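Applies to model ZB-381 and ZB-1652 controllers. Read section 3 (Electrical Supply) before starting.

## 4. Installing the Zodbridge Window Ventilation Controller

### 4.1 Before you start

The controller opens and closes a motorized window sash in response to room humidity and temperature. It is supplied with a chain actuator, two brackets, a wall sensor and a contact strip.

Tools needed: drill, 30 mm hole saw, level, pencil, screwdriver, tape measure.

**CAUTION:** Switch off the supply at the breaker and lock it. The actuator can start without warning when power is applied.

### 4.2 Mounting the actuator

1. Close the sash fully and check that it seats evenly on all sides. Correct any binding before going further.
2. Mark the center of the bottom rail of the sash.
3. Hold the actuator bracket against the sill with its arrow toward the glass. Mark the four screw holes.
4. Drill pilot holes. In hardwood, use the larger of the two bit sizes printed on the bracket.
5. Fasten the bracket, then hang the actuator on its pins. Do not tighten the pin screws yet.
6. Attach the chain end to the sash bracket. The chain must leave the actuator at a right angle to the rail.
7. Tighten the pin screws.

**Note:** The maximum chain travel is 381 mm. Where local rules limit the opening, set the stop as described in 4.4.

### 4.3 Placing the wall sensor

1. Choose a spot on an inside wall, at least 1000 mm from the window and away from direct sun.
2. Route the sensor cable through the 30 mm opening. Leave a drip loop on any cable that passes near the sill.
3. Connect the cable to terminals 5 and 6. Polarity does not matter.
4. Snap the cover into place.

### 4.4 Setting the travel stop

1. Restore power. The status light blinks amber.
2. Hold SET until the light is steady.
3. Press OPEN until the sash reaches the required position, then release.
4. Press SET once to store the stop.
5. Press CLOSE and stay clear of the sash until it has stopped.

Wood-framed windows are set up with the seal pressure switch in position B.

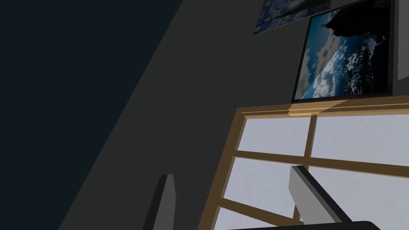
### 4.5 Fault signals

- **Two red blinks:** chain overload. Check for obstructions and repeat 4.4.
- **Three red blinks:** sensor not found. Check terminals 5 and 6.
- **Steady red:** internal fault. Disconnect the supply and contact Zodbridge service.

Section prepared by T. Hodžić, checked by V. Karagiannis. Revised February.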